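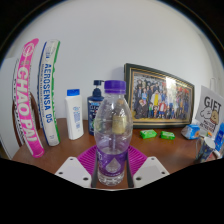
I had been wanting to talk to the woman behind Skakden for ages, ever since a reader wrote to tell me that their walnut cardamom buns had ruined all other buns for her. So when the owner finally said yes to a chat (she is a shy one, and she asked me to leave her name out of it, which I'm happy to do), I packed an apron, a notebook and far too many questions and drove over before sunrise.

Skakden is a tiny bakery with one deck oven, 4 stools at the window and a line out the door by seven. She was already shaping dough when I arrived, and she didn't stop shaping for the whole first half of our talk, so please picture everything she says with flour up to the elbows.

How did she get started? "By getting fired," she said, and laughed so hard she had to put the scraper down. "I was a line cook at a place called Aigner, and I was slow. I was really, really slow. The chef told me I moved like a person making bread, and I went home and cried, and then I thought, well, maybe I should make some bread."

The first loaves were terrible, she says. She was baking in an apartment oven with a door that wouldn't close all the way, so she propped a chair against it. Her neighbors ate the mistakes. After 2 winters of that she rented a table at the Fevska street market, and sold out on her first morning, mostly, she thinks, to people who felt bad for her standing there in February with no gloves on.

The cardamom buns came later, and they came from her grandmother, sort of. "She never wrote anything down. I had a taste in my head and no recipe at all. I made that dough 56 times before I called my mother and said, okay, come over, I think this is it." And was it? "She said it needed salt! She was right, too."

I asked about knives, because you know I always do. She keeps only a few. There is a long serrated one for the rye, a little paring knife with a chipped handle that she won't replace, and a bench knife so worn down that the corners have gone round. "People give me fancy ones as presents and I say thank you, and then I reach for the old one. My hand already knows where it is."

We got to talking about the Starnoso, the big braided holiday loaf that has become her calling card. Last season she baked 338 of them, with one helper and a radio. It takes three days from start to finish, with candied orange she makes herself, and she swears every year that she's going to quit making it. "Then it gets cold out and somebody asks me about it in the line, and I hear myself saying sure, how many would you like?"

Does she ever take a day off? Mondays, she says, and on Mondays she eats toast. Store-bought bread, too, with lots of butter, and she made me promise to print that.

Before I left she wrapped up two buns for the ride home, still warm from the oven. One made it as far as the parking lot. She's working on a savory version now, with caraway and farmer cheese, and I've already been told I can come back and try it once the dough stops fighting her.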